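Fuel for a 9 day hike, what stove do people use?
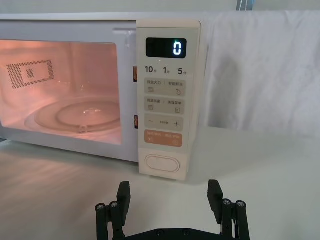

Planning the Druldale loop in March, 9 days, one resupply at Jallia if the store is open. Never carried a stove longer than a weekend. All this fuel math is new to me. Have a Zarnero canister stove, the small one. Is one big canister enough or do I need to go to alcohol? Just boiling water, coffee in the morning and a dehydrated dinner. Solo. Dont want to carry extra weight for nothing.
posted by trailcrumb

Canister, no question. I burn about 7 grams per boil with a lid on and out of the wind, more when its cold. Two boils a day, do the math, then add a cushion. Bring a windscreen but do NOT wrap it all the way around a canister stove, the can overheats. Sleep with the can in your bag if it drops below freezing. Test at home first: weigh the can, boil your usual amount, weigh it again. Kitchen scale is fine. A 100 gram can would be too tight for me on that trip, get the next size up.
posted by wetsocks51

alcohol is lighter but slow, and check the fire rules, some areas ban them in dry months
posted by Dimitriou

Seconding the scale thing. Also call the Jallia store before you go, last time I was thru they had white gas and no canisters at all. Ended up cold soaking oats for two days. Edible. Barely
posted by mudseason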